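The paper with the moths

Interview with Mimoza Stojanovska, wallpaper maker in Odstead

The studio Stojanovska is on the upper floor of a former button factory, and to get there one has to pass through the yard, where the printing paper is delivered. Mimoza Stojanovska comes down herself to open the door. She has ink on two fingers and she does not try to hide it. We drink tea standing, since all the chairs have rolls of paper on them.

She began to draw wallpaper nine years ago, after a long time in a company that made patterns for bed linen. "I was drawing the same small rose for many years," she says. "It was a good rose, it sold very well. But I wanted a flower which is bigger than my hand."

The flowers in her best known pattern are certainly bigger than a hand. The pattern is called Nitwood, and it has peonies in pink and orange, daisies, gray ferns, and between them the moths. Everything is outlined in black. I ask her if the outline is made with a computer.

"No, with a pen. A normal pen and black ink, on big sheets on the floor. I scan it later and the color is added after. If I make a mistake in the line, I keep it. There is one petal on the pink peony that has a wrong line through it, and I still see it every time."

And the ground, this very pale gray, almost white? She had tried darker ones. A customer from Nillico, the shop that first took her papers, wanted a navy blue. "We printed it, and it was beautiful for five minutes. Then you felt you were sitting in a cupboard. With the pale gray the flowers can be loud and the room stays calm."

The first printing of Nitwood was 1,000 rolls, and she was afraid they would stay in the factory forever. They were sold by May, and the next printing was 2,000. For a studio of three people this was a strange time. Her colleague Zhuoran Hao, who mixes the colors and decides about the proofs, slept two nights beside the dryer.

Zhuoran Hao joins us for a moment, and I want to know which color was the most difficult. "The orange," he says immediately. "Mimoza wanted a warm yellow in it, but not like an egg. We made 36 proofs only for the orange. She refused them all, and then she chose number four." Mimoza Stojanovska says this is true, but that number four looked different in the morning.

Then we speak about the moths. They are the part people write to her about. Some are large, orange with dark spots, and sit on top of the blossoms, and some are so small that one finds them only after weeks. Why not butterflies?

"Everybody has butterflies. And a moth is heavier, it has fur, it sits on the flower like a cat on a pillow. I gave them the spots of a leopard, that was my own idea, you will not find such a moth in a book. One lady asked me for her money back because of them. Another lady bought the paper again for her hallway."

She believes that a strong pattern is easier to live with than people think, and she has firm opinions about the size of rooms. Most customers, she says, ask for one wall only. She tries to talk them out of it. "One wall looks like you had no more money. Take a small corner and cover all three sides. Then the flowers go around you, and you don't look at the pattern any more, you are inside it."

I mention that in most catalogs such corners are very tidy, with one vase and one chair. She laughs at this. Her opinion is that a wallpaper must be seen together with clothes that were dropped on the floor, with toys, with a shirt in checks that does not match anything. "People have blue things and yellow things. They will not change their clothes for my peonies. If the pattern is only good in an empty room, I have made it badly."
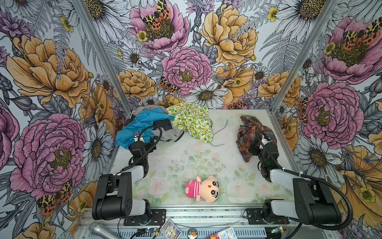

On plaid, and other neighbors

I ask her how a red and brown plaid can stand next to a pink peony. According to the rules I learned, it should be terrible.

"The plaid has straight lines and the peony has none, so they don't fight. The difficult neighbor is another flower." She thinks a little. "Another flower is possible if it is very faint. A pale rose on a white floor, for example, you almost don't see it, it is like an echo. But two big flowers in one room - no. Then I would take one away."

Bright blue is welcome with her. There is no blue in Nitwood at all, and for this reason, she says, any blue object in the room looks fresh.

What comes next? On the long table there are drawings for a new pattern, with thistles, and she covers half of them with her arm while we speak. She is 41 now and would like to print less and draw more. A daughter pattern of Nitwood, with only the ferns, will be ready first. Zhuoran Hao has already started to mix the grays.

16 December 2019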